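Handling Soft Things: Control and Perception
Notes for Session 7, Navarro Room

Welcome back, everybody. Last week we finished with rigid objects, and I promised that this week would feel like starting again from nothing, so please don't be cross with me if half of what you learned about poses seems to go out of the window. Have the Prello toolkit installed before you come, and bring the practice recordings from the Clekgate set (the short version will do, there is no need to download the whole thing on the library wifi).

7.1 What is the state of a shirt?

A mug has a position and an orientation, six numbers, and once you know them you can close your eyes and plan. A shirt lying in a heap has no such short answer. Every crease is a choice the cloth has made, and two heaps that look much the same to you and me may need quite different first moves. We could model the cloth as a mesh of little springs, and some very patient people do, but a large part of the mesh is hidden under the rest of the shirt and has to be guessed.

So most of the software we shall look at gives up on the full state and asks a smaller question: given what the camera sees now, where should the fingers close, and which way should they go next? In Prello this is the grasp proposal stage. It scores points along visible edges and raised folds, and passes the best few to the planner together with an approach direction.

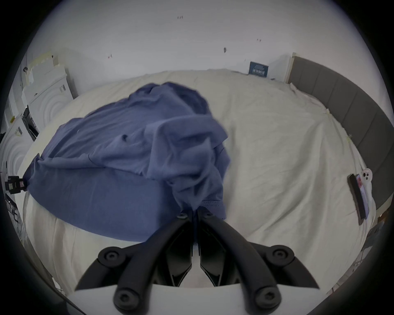
One reader of last year's notes wrote in to ask why we don't simply choose the highest point of the heap every time, as it costs nothing to compute and nearly always comes away with some cloth. I was very glad of the question and have been using it ever since! The highest point is a perfectly good rule for picking a shirt up. It is a poor one for folding, where we want a corner or a hem, and where grabbing the middle only makes a fresh heap. Try both rules on the practice recordings and see how far apart their choices are.

7.2 From proposals to motion

The planner receives a handful of candidates and has to turn one of them into a path for two hands. Three things go into the cost: the distance travelled, the clearance between the two grippers, and how far the cloth would be dragged over itself. The last term has a weight called drag_weight, set to 8 in the Pellham configuration file. Leave it alone the first time through, then try it at zero and watch the planner become terribly rude to the cloth.

Remember too that the wrist camera has a very wide lens. Straight lines bow outwards towards the rim, and if you skip the calibration step your grasp points will drift the further they lie from the middle. I have marked more coursework with this fault than with any other, so do run the check script first.
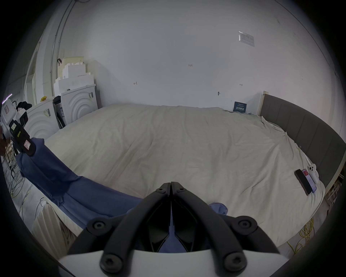
Timing deserves a word as well. The proposal stage and the controller run at different rates, and the controller must never sit waiting for a new picture. Prello keeps the latest proposal in a small buffer with a time stamp, and the controller carries on with it until something newer arrives or the stamp grows too old, at which point it slows to a stop. Please read the buffer code slowly. It is short, and nearly every odd pause you meet in the lab will make sense afterwards.

7.3 Finding the cloth in the first place

Before any of this we need a mask, meaning a decision for each pixel about whether it belongs to the garment.

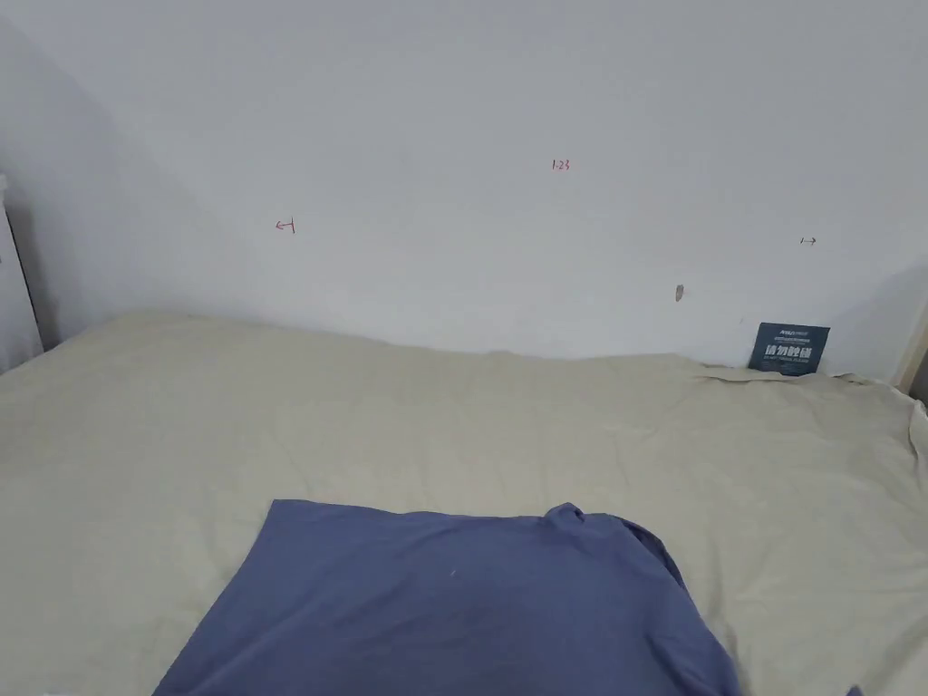
Segmentation by colour is where I would like you to begin, old-fashioned as it is. Convert to a space where brightness has its own channel, pick a threshold on the other two, and clean up the result with a small opening filter. With slate-blue cloth on a pale beige sheet you should get a respectable mask in a dozen lines, though look carefully at the soft darker patch in the middle, where a careless brightness threshold will leave you with a hole. The card against the wall is a dark grey-blue as well, so keep the largest connected region and throw the rest away. Once that works, swap in the learned model and compare the two on all 2,593 frames of the short set.

For next time

Write a page on where your colour mask and the learned mask disagree, with two or three frames to show me. Hand it in by Thursday, and if the Pellham file won't load, check that you have the right version of Prello before you write to me, as that is usually the trouble.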